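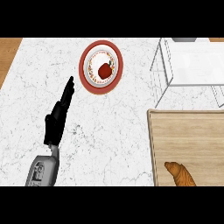

Haiyan Feng
Cell safety and sim review, Grorkix kitchen chores program

Pre-run checklist with comments – counter task, pick fruit from plate
Revision: October
Status: PASS WITH COMMENTS (2 holds, see sections 3 and 6)

Filled in between meetings so excuse the shorthand. Same form we use for the real counter, run against the sim counter first. Nothing goes to hardware until the holds are closed. Ding, please don't sign for me again.

1. WORK AREA

1.1 Counter surface clear between arm and target – OK
Open marble, nothing in the approach.

1.2 Surface model matches real counter – OK with comment
Marble in sim is speckled, ours at the Nisano site is plain. Fine for safety. Perception people may care. Friction value is still the default one, somebody check it.

1.3 Items near the edge of reach listed – OK
Dish rack, cutting board, croissant. All three go in the keep-out list, see 3.

1.4 Counter edge defined as a hard limit – OK
Left side edge runs on a diagonal from this camera. Limit is set in base coordinates so the view doesn't matter. Had this argument last month, not having it again.

2. ARM AND GRIPPER

2.1 Gripper empty at start – OK

2.2 Fingers closed during approach – OK with comment
Closed is right for travel. They have to open before the plate rim and the margin there is small. Would like the open command moved earlier. Late opening this close to a rim is how you chip plates.

2.3 Fingertip clearance to plate rim – COMMENT
Tips are just short of the rim. Legal under the current rule, wouldn't want to see it tighter on real ceramic. Suggest hover height goes up for the first hardware runs and comes down later.

2.4 Second arm parked and out of the work view – OK for this view
Can't confirm the park pose from one camera. Pull joint values from the log and attach.

2.5 Grip force cap set for soft food – OK
Cap is set. Tested on the bench with real tomatoes, lost two. Apples don't care.

2.6 Stop on unexpected contact – OK
Works in sim. Works on hardware too but slower than I like. Separate ticket.

3. KEEP-OUT ZONES

3.1 Dish rack – HOLD
Thin wire. The collision model is a solid box, which is safe, but it eats space the arm could use and the planner takes a silly long way around. Ulter want to swap in the true wire shape. Not until someone shows me the feet are in there too. The legs slant and a box drawn round the top misses them.

3.2 Cutting board – OK
Well to the right of the gripper. Raised edge along top and left is in the model.

3.3 Croissant – OK with comment
Yes it counts as an obstacle. Currently rigid. A real one crushes and sheds flakes, and flakes get into finger joints. Add wipe-down to the end-of-shift list.

3.4 Anything behind the rack – COMMENT
Small gray item at the back, only the bottom of it visible. Name it in the scene file or take it out. I don't sign for "misc_04".

4. TARGET

4.1 Single target on plate – OK
One red fruit, right half of the white part.

4.2 Target identity agreed – COMMENT
Task card says apple. From this view I could be talked into tomato. Matters because of 2.5. Whoever owns the card please confirm and write down which, the force cap is diffrent.

4.3 Plate held or free – COMMENT
Free. If a finger catches the rim the whole plate slides. I want one run set where that happens on purpose.

4.4 Pattern on plate confuses detector – OK
Asked because of the floral border, small bits of red in it and a wide brick red rim on top of that. Detector team says no false picks on patterned plates in the last batch. Taking their word, batch number to follow.

5. RUN RECORD

Runs reviewed, all counter tasks: 1,453
Runs on patterned plates: 627
Contact stops: 16
Contact stops I looked at myself: all 16

Most were rack, rest were plate rim. None on the board. The rack ones look like the same planner bug to me, arm comes home by the short path when it loses the target. Logged twice already.

6. PEOPLE

6.1 Reach-in behavior – HOLD
Not tested. In a real kitchen a person will put a hand in to take the croissant while the arm is going for the fruit. Every time. The sim has no hands in it. We have the light curtain on the shop floor but you can't put one of those round somebody's breakfast. Need a hand model or a written reason why not.

6.2 E-stop within reach of operator – N/A in sim
Required for hardware. Wall one is too far, bring the cabled one.

6.3 Operator briefed – N/A in sim

7. REVIEWER COMMENTS

Got asked again at the monthly whether this is ready for homes. Short answer no. Longer answer – one fruit off one plate on a tidy counter, I'd let it run all day with me next to it. Putting the dishes away from a rack like that, no. Clearing a counter after actual kids have eaten, no, and I wouldn't put a date on it. The parts bin job on the shop floor is further along, same arm, but there the bin is bolted down and everyone knows where to stand.

Slow is okay. I would take slow. What I can't pass is the arm being unpredictable when it loses the target, see 5.

Next review when 3.1 and 6.1 are closed. Send scene file, joint log and the corrected task card together please, not in three seperate emails.

Signed: H. Feng
Countersign (Ulter): open
Countersign (Ding): open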